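3.2 Room and furniture

The trial room was one of the smaller study bedrooms on the second floor of Tanisdale. It was let furnished, and the bed stood with one long side against the wall. The mattress had a fitted sheet and was used as the sorting surface, as the desk was too narrow to take a carton and its contents together.

3.3 Cartons

All cartons were second-hand and came from the store at Votasari, where deliveries are unpacked and the empties set aside. Thirteen were accepted. A carton was turned down if a corner was crushed, if the base flaps had torn, or if the board felt soft when pressed with the thumb. Earlier printing was left as found. Each carton was given a number in the record sheet and weighed empty.

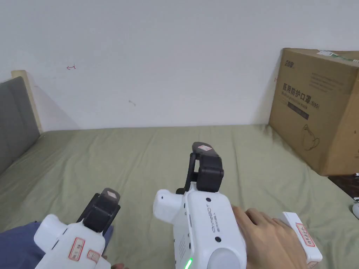
Figure 6. Carton on the bed, padded headboard at left. Printing on the front reads 医用防护口罩 (N95), medical protective mask.

The old printing caused one practical problem. Two readers of the draft method took the words on the board as a statement of the contents. In the record sheet the original use is therefore entered in its own column, apart from the packed items.

3.4 Packing procedure

Clothing and bedding were folded on the mattress and packed flat. Books went in first, spine down, to a single layer. The gross weight was then taken on the hall scale. Cartons over the limit were opened and the top layer moved to the next number. The session in December was stopped after 30 minutes, with six cartons closed.

3.5 Sources of error

The mattress gives under load, so a carton packed on it may bulge at the base. Fill height was for this reason measured again on the floor. Howard Furnival repeated the measurements for carton 4, and the difference was 6 mm. The two readings are listed separately in Appendix B.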